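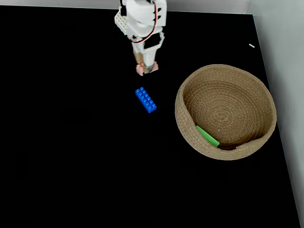
## One basket for the bricks

January is when the toys catch up with us. The holiday boxes have been flattened and taken out, the new things have mixed with the old things, and there is always a blue brick somewhere that has wandered off from all its friends. So this month's tidying corner is about building bricks, and about the plain round woven basket, which I have come to think is the best home for them.

I say this as someone who has tried the other ways. For a long while we sorted ours by color into a set of drawers I ordered from Memholm, and I was very proud of those drawers. I spent most of a winter evening filling them. By the next afternoon the yellow drawer had a dinosaur in it and the red one had been turned into a bed for a doll, and I was the only person in the house who minded. Then came the zippered bag, which was fine until the zipper wasn't. A big basket asks so much less of everybody. You pick the brick up, you drop it in, and you go have your supper.

A few things I've learned along the way, in case they help:

- Go wide. A large, open basket lets children see what they have and dig around with both hands, and there's a lot less tipping everything out onto the rug.
- Run your palm around the inside before you buy. Some weaves have sharp little ends that snag sleeves and small fingers.
- Put an old pillowcase in the bottom if the weave is at all open. Tiny pieces will find any gap there is, and when the time comes to clean, you can lift the whole lot out at once.
- Leave the lid off, or give it to the cat.

For the pickup itself, we do 20 minutes before supper, with the basket set down right beside the mess. I used to keep it on its shelf and have everyone carry things over, and you can imagine how that went! Moving the basket to the bricks made more difference than any chart or sticker I ever tried. We also play on a plain, dark surface when we can, and bright bricks are so easy to spot on it that even I can find them without my glasses.

If your collection has grown past what one basket can hold (a reader in Flevberg wrote that her family is up to 3000 pieces, which made me want to lie down), try keeping 2 baskets and putting one away in the closet. Swap them every 4 weeks or so. The bricks that come back feel almost new, and you only have half as many underfoot in the meantime.

The Trutville toy swap will take bricks again this month, and loose ones are welcome. Please rinse them first and let them dry on a towel overnight - they hold on to water in the most surprising way. The folks at Sarpong have a stack of round baskets by the front door too, if you're in need of one, and they don't mind at all if you bring a bag of bricks along to check the size.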